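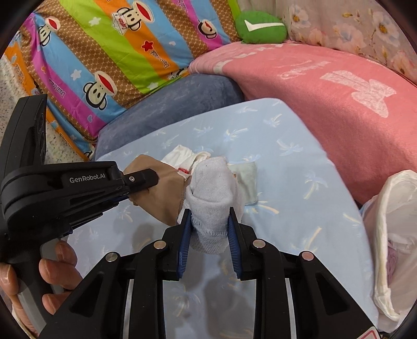 *White sock and beige folds on the palm-tree sheet.*

Heikki Saarela sorts his washing on the bed. He tried the kitchen table for years and gave it up in October, when he moved to the flat on Semeniuk. "The bed is the biggest flat surface I own," he says. "And I can't go to sleep until it's cleared."

He starts with socks. Each one gets a partner or goes into an old Boltum biscuit tin, where it has 2 months to find one. After that it becomes a duster. He once bought 200 sock clips by post and used about ten.

"They came off in the machine. I spent an evening fishing them out of the filter." 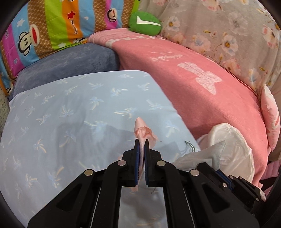
Small, soft pieces are what slow him down. He won't fold anything that frays until he has looked it over, and pale pink fabric with a frayed edge would go to the mending pile. Stray thread, like the grey-green tangle on the sheet, he winds round a card and keeps. "My mother did it. I've never used any of it."

Shirts come last, on hangers, straight to the rail. Towels he leaves in the basket until morning.

I asked whether he irons. "Pillowcases," he says. "Only if someone's coming."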